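About Iturra

Iturra supplies wallcoverings, worktops and electrical fittings to landlords, schools and small offices. The company was founded by Hertta Heiskanen and Wenceslao Figueroa, who had previously worked together at the decorating firm Mendell, and it now employs 70 people at 2 sites.

Our showroom at Purnen is arranged as a series of small bays. Each is papered and fitted with a work surface, so that customers may judge a pattern beside a worktop – and with the leads and sockets that any working room requires. Floral papers remain the most requested part of our range, followed by marble-patterned surfaces in grey.

The electrical department is led by Shahzad Orakzai. It advises on power strips, plug adapters and the orderly routing of cables across desks and benches. Customers are asked to bring a list of the appliances they intend to connect.

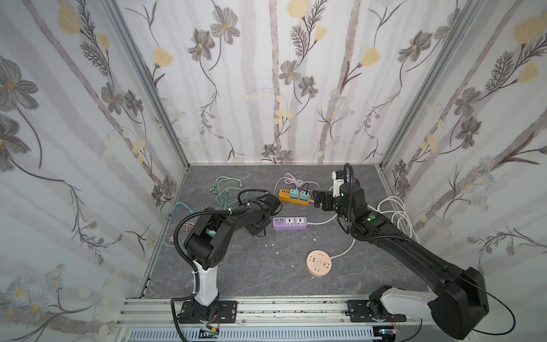 Wallcoverings are the responsibility of Sebastián Retamal, who took over the department in March. Sample lengths may be borrowed for two weeks and should be returned to the Purnen counter. Trade accounts are handled separately through our Tresik office, where Hipólito Insaurralde and his colleagues will be pleased to discuss terms.

Visits to the showroom are by appointment.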